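Why Your Ears Hurt at the Bottom of the Pool

Water is heavy. A bucket filled from the garden tap shows this well enough. When you dive under the surface, the water above you pushes on your whole body, and this push is called pressure. The deeper you go, the more water there is above you and the greater the pressure becomes.

Most of your body does not notice. Your arms and legs are made mostly of water and solid parts, and these hardly squash at all. Air is different. Air can be squeezed into a smaller space, and your body has several spaces with air in them. One is the middle ear.

The middle ear is a small chamber behind the eardrum. The eardrum is a thin sheet of skin that shakes when sound reaches it. On dry land the air on both sides pushes equally hard, so the eardrum stays in its normal place. Under water, the outer side is pushed harder than the inner side. The eardrum bends inwards and you feel an ache. Many people feel it at a depth of only 2 metres.

How divers deal with it

A narrow tube joins each middle ear to the back of the throat. It is called the Eustachian tube (say "you-STAY-shun"). It is usually closed, but it opens for a moment when you swallow or yawn. Air can then pass through and make the pressure equal on both sides again. Divers call this equalising. They do it early and often on the way down, before any pain starts. A diver who cannot equalise goes up a little and tries again, or ends the dive.
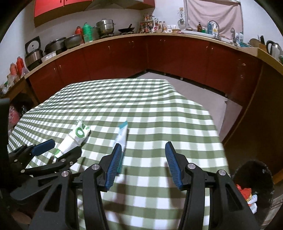
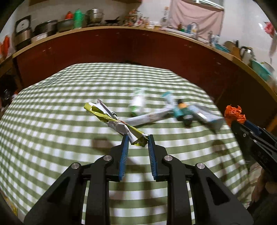
A cold makes equalising harder. The lining of the tube swells and the air cannot get through - this is why divers with blocked noses stay on the boat. Ear plugs are no help either. They trap a pocket of air in the ear canal, and that pocket is squeezed as well.

The same thing happens in an aeroplane, but the other way round on the way up. The air in the cabin gets thinner, so the air in your middle ear pushes outwards. You may feel a pop as some of it escapes down the tube.

Words to know

Pressure: how hard something pushes on each bit of a surface.
Equalise: to make the pressure the same on both sides.
Eustachian tube: the tube between the middle ear and the throat.

If your ears hurt under water, swim up and tell an adult. Do not dive again that day if the pain stays.

Text by Nermina Bošković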